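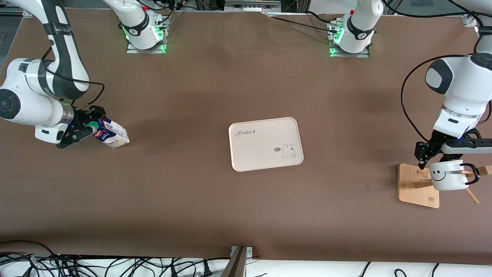 A mug tree is one of those things people either swear by or shove to the back of a cupboard after a month, and I've done both. I came back around to mine in November, when the shelf over our coffee corner got so crowded that taking down one mug meant moving four others first. So let me go through how I keep a small drinks corner these days: the mugs, the tray, the milk and (my least favorite) the cords.

## Start with something on the table

I like to cover the tabletop before I set up any kind of drinks spot. Plain brown paper does very nicely, the smooth sort that comes on a roll, and you can pull it up and put down a fresh piece when it's had enough coffee rings. Cut it a little generous. You can always trim it, and I speak as someone who has taped two short pieces together more times than I care to admit! If you're using the table for meals as well, do the half you pour on and leave the rest bare.

Tape the paper down at the corners, on the underside if you can reach. A loose corner will catch your sleeve right when you're carrying something full.

## Hanging the mugs

My mug tree is the plain wooden kind with a square base and pegs that angle outward. Everybody hangs mugs by the handle without giving it a thought, but there is a bit of a knack to it. Slide the handle on from the end of the peg, all the way down, and then let go slowly so the mug finds its own balance. If it wants to swing around and knock its neighbor, move it to a peg on the other side.

A few habits that have served me well:

- Put the heaviest mug on first, and put the next one opposite it. A tree loaded on one side is a tree that leans.
- Lower pegs before upper ones. When you unload, go the other way.
- Dry the handles properly. Water sits in the crook of the handle and runs down onto the peg, and bare wood will go gray there in time.
- Leave one peg free for the mug that's in use, so it has somewhere to come home to. 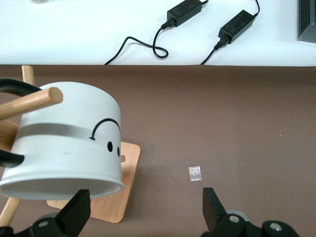

*Photo: Ileana Ardeleanu*

The wide, straight-sided mugs need the most room. A white one with a gray band around the middle is a lovely thing to drink soup from, but it takes up far more space on the rack than you'd think, and I wouldn't hang another big one directly next to it. Hanging upside down suits that shape, with the rim pointing toward the table and no dust settling inside. The mug with the smiley face and the black handle is easier company, and it always goes on with the face turned outward – that's no tip at all, it just cheers me up before seven in the morning.

If your tree wobbles, turn it over before you blame the mugs. Stick felt pads under the corners of the base, and press on each one to be sure it's sitting flat. I used the Arholm pads, which come on a sheet you cut yourself, and I'm still working through the same sheet. For a peg that has come loose, pull it out, scrape off the old glue, put a little wood glue in the hole and leave it overnight with nothing hanging on it.

## A tray in the middle

A small tray with a raised rim does more for a drinks corner than any amount of wiping. Ours is pale pink, with "Rabbit" written on it in curly dark letters and a little cartoon bunny down toward the corner, and I'm far too fond of it. Keep it between the milk and the mugs and do all your pouring over it.

The trick is to keep it empty. I know! You put a tray down and at once it has a spoon, two sugar packets and a receipt on it, and then there's no room to set down a cup. Clear it every evening and rinse it in warm water with a drop of dish soap. Go gently over any printed design, and never use the rough side of the sponge.

## The milk carton

Milk comes out and goes straight back to the fridge, but even for the minute it's on the table, give the bottom a wipe first. A carton that has stood on a damp fridge shelf leaves a square mark on paper. Carry it upright with your hand around the body, especially once it's open.

## Those cords

Two black power adapters side by side are a nuisance in any house, and they look exactly alike once you've unplugged them. Label each one at the plug end. I write on a bit of masking tape folded over the cord like a flag.

Keep the bricks up on their own surface, away from the pouring side, and check where the cords go over the edge. A dangling cord is the one somebody will hook with an elbow. If there's a twist in it, unplug it and let it hang until it unwinds, then fasten the slack in a wide, easy loop with a strip of Velcro. Don't wind it tightly around the brick, as that's hard on the cord right where it joins.

Ileana keeps hers in a Workden cord box, and I may yet be talked into one. For now it's masking tape and Velcro at our house.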